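I've gone off the big shop. You know the one - the Sunday-ish expedition with the list, the trolley and the boot full of things that looked sensible under strip lights. I did it for years and I think I was wrong to.

What changed my mind was moving to Nirkidton, where the nearest supermarket is 14 miles off and the bus goes twice. I assumed I'd need to stock up like a submarine. Instead I started popping into Suksawat, the little grocer's by the station, most evenings for whatever I fancied. An onion. Two eggs (she'll sell you two eggs!). A bit of fish if it looks nice.

People tell me this must cost more, and yes, item by item it does. But I went through my old bank statements one wet night in November and found a single shop that came to £179, and I remember that week perfectly well because we ended up eating toast for half of it. The spinach went to slime. So did the other spinach, which I'd bought having forgotten the first.
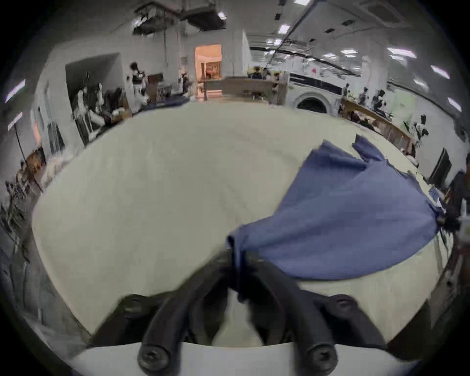
My friend Oranuch Saengthong thinks I'm being smug about it. She has three teenagers and a job in the next county, and she says a daily wander to the shop is a hobby for people with time on their hands. Fair enough. If I had to feed her lot I'd probably be filling two trolleys and crying in the car park. I'm not saying everyone should do it, only that plenty of us who live alone or in pairs are shopping for a family we haven't got.

And there's the freezer argument. I do love a freezer - peas, bread, ice cream, done. But I've also owned a chest freezer with a leg of lamb at the bottom old enough to start school, and I don't miss it.

The other thing is that I know people now. I know Mrs Thepsuriya behind the till likes a crossword and will hold back the good tomatoes if you help her with one. Seven across took us most of last week and we still think the clue was wrong.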